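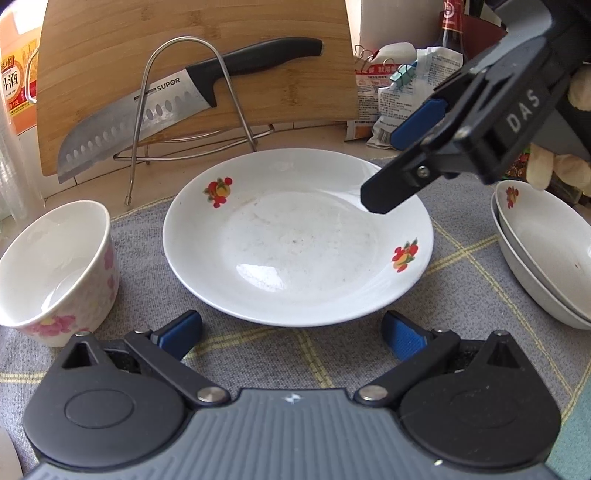

Volume 6, page 60

Wonov Reports Early Results on Machine Handling of Tableware

20/07/2026

Wonov has released the first results of its study of household chores and the machines that may one day carry them out. The report deals with a single area of work, the handling of plates and bowls on kitchen counters, and finds that current systems remain well short of what a household would expect.

The study covered 1,749 attempts at lifting and placing tableware. All were made with two-finger grippers, on counters left in their normal state of use. Plates and bowls were kept near cutting boards, wire racks, knives and food packets, and the test teams were instructed not to clear a work area before starting. Earlier trials by the same group had used bare benches, and the report states that those results should no longer be compared with the present ones.

Plates proved harder than bowls. A bowl standing alone offers a wall that two fingers can close on from above. A large plate with a wide, sloping rim lies close to the cloth, and a finger has to pass under the edge before the plate can be raised. Glossy white glaze added a second difficulty. Bright reflections in the well of a plate were at times read by the vision software as an edge, and the fingers closed in the wrong place. Printed decorations on the rim, such as fruit or flowers, caused fewer errors than the project had expected.

Nested bowls were recorded as a separate task. Systems often lifted both bowls when only the upper one was wanted. Jasari, which supplied the control software for this part of the work, has said that it will revise the way its program judges the space between two rims. A new version is due in October.

The report also considers speed. Ackroyd, a maker of kitchen equipment for canteens and care homes, advised the project on working conditions and set the pace that an operator would need before buying. No system met it. The company has asked that the next round include wet dishes and mixed stacks, as staff in its customers' kitchens seldom handle one kind of plate at a time.

Work on knives was left out of the present round. Wonov intends to publish a safety procedure before any machine is tested on lifting a blade, and the procedure will apply to shop-floor cutting tools as well.

The second round will add 1,000 attempts and will be carried out at the Bretis site, where a working kitchen and a small packing area are being fitted out. Organizations that wish to offer a kitchen or stockroom for later rounds may apply in writing to the Wonov project office. Copies of the full report are available from the same office on request.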